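Workshop tips: gutters, downpipes and the odd leaky flashing

Updated 12/05/2022

Did most of these over a wet April so excuse the order. Just bits that worked on our place and on the Cloditz shed job. Metal roof, mostly. Tile people, some of it still applies.

Clearing gutters. Start at the downpipe end, not the far end. Scoop first, hose after. If you hose first you get porridge in the pipe and then you're up there all afternoon with a bent coat hanger. Old plastic dustpan cut down to the gutter width, best scoop going. Bucket on a hook, both hands free.

Ladder. Foot it on something flat, tie the top, never lean it on the gutter itself. Standoff bar is cheap. Buy one.

Checking the fall. Pour a jug of water in at the high end and watch. Puddles in the middle = bracket has sagged or was never right. We went for 5 mm of drop per bracket on the shed and it runs fine. String line, two nails, done.
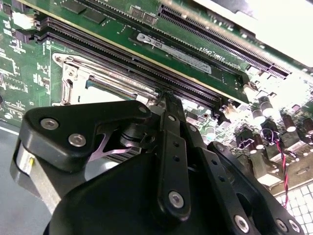 Screws. Roof screws go wrong at the washer long before the screw goes. Rubber cracks, water gets in, brown streak down the sheet. Change the whole thing, don't goop over it. Same size hole, next gauge up if it spins. Lay them out as you take them off, becuase the long ones go on the ridge and the short ones don't and you will mix them up. It's the same with any job really, look at the silver screws on those black plates over the green motherboard, a big one and a smaller one on the same bar. Muffin tin, one hole per size, label with masking tape. Don't overtighten. Washer should just bulge a touch, if it's squashed flat back it off.

Sealant. Neutral cure only on metal roofing. The vinegary smelling stuff eats the coating. Clean with meths, let it dry, then a bead INSIDE the joint before you rivet, not smeared over the top later. The tube of Nonel we had left over was fine on the laps, went a bit yellow in full sun. Tape over the nozzle keeps it going a few weeks.

Cutting sheet. Snips or nibbler, no grinder. Grinder sparks burn into the paint and rust by next winter. Sweep every scrap of swarf off before you come down, and check your boots. 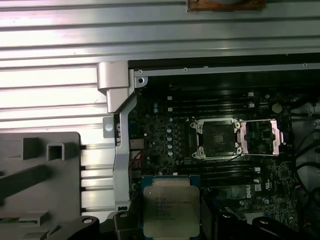

Grooved metal panel and a straight rail with small holes and rivets.

Rivets. Sealed ones for anything that holds water. Drill one end, pin it, drill the other end, pin it, then fill in the middle. Otherwise the holes creep and nothing lines up.

Flashing. Lap it so the water runs over the join, upper piece on top. Sounds obvious. The Vishwakarma extension had it the wrong way round on one side and had been patched twice over the top. Pulled it off, swapped the lap, dry ever since.

Downpipes. 100 mm if you have the room, the skinny ones block on a single tennis ball. Leaf guard at the top, clean out at the bottom. Put a strap near each joint and one in the midle of any long run.

Tank on the end? Mesh over the inlet or you're breeding mozzies. Our 4000 litre one fills quicker than you'd think off a small roof. Overflow pipe well away from the footings.

Finding a leak. Hose, low down first, work up slowly, someone inside with a torch shouting. Give each spot a good few minutes. Drip is hardly ever under the hole, follow the timber uphill.

More on box gutters when I get a dry week.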